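Replacing the Power Supply in a Desktop Tower

Applies to standard ATX cases with a rear-mounted supply. Time needed: up to 36 minutes if the cables are not tied down.

Before you start

Check the label on the old unit and write down its wattage. A 500 W supply is enough for an office machine with a low-power graphics card. If the card needs its own power lead, check the card maker's minimum and buy above it.

Check the length as well. The Ernberg and Drisness cases we stock leave 145 mm between the rear wall and the drive cage. Longer units fit only after the cage is removed.

Do not reuse the modular cables from the old supply. The plugs on the supply side are not standard, even between models from the same maker, and the wrong pinout will destroy a drive.

Tools: Phillips screwdriver (no. 2), side cutters, cable ties, wrist strap.

Removing the old unit

1. Shut down the computer. Set the rocker switch on the supply to O and pull the power cord.
2. Hold the front power button for a few seconds to drain what is left in the circuit.
3. Take off the side panel and lay the case down with the open side up.
4. Photograph the cable runs.
5. Unplug the 24-pin board connector. Press the latch fully before pulling, and support the board with your other hand. It flexes near the edge.
6. Unplug the CPU power connector, then the drives and any lead to the graphics card.
7. Cut the old ties. Cut away from the wires.
8. Remove the four screws at the rear and slide the unit inward and out.

If other parts are being changed in the same session, do the supply first. The cables are stiff, and routing them over an open socket risks bent pins.
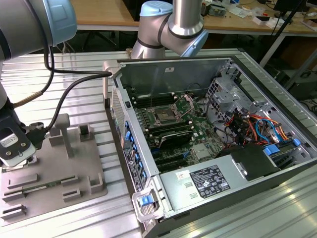 Fitting the new unit

1. Attach the modular cables you need before the supply goes in. The sockets are hard to reach afterward.
2. Point the fan at the vent. In a case with no floor vent, it faces the interior.
3. Start all four screws by hand, then tighten them in a cross pattern.
4. Connect the 24-pin plug until the latch clicks.
5. Connect CPU power. The CPU and PCIe plugs look alike but are keyed differently. Do not force either one.
6. Connect the drives and tie the slack clear of every fan.

First power-on

Leave the panel off. Plug in the cord, set the switch to I, and press the power button. If the fans twitch and stop, switch off and reseat the CPU power plug. If there is no response at all, check the front panel header.

Fabian Sutter
Last revised 3 April 2020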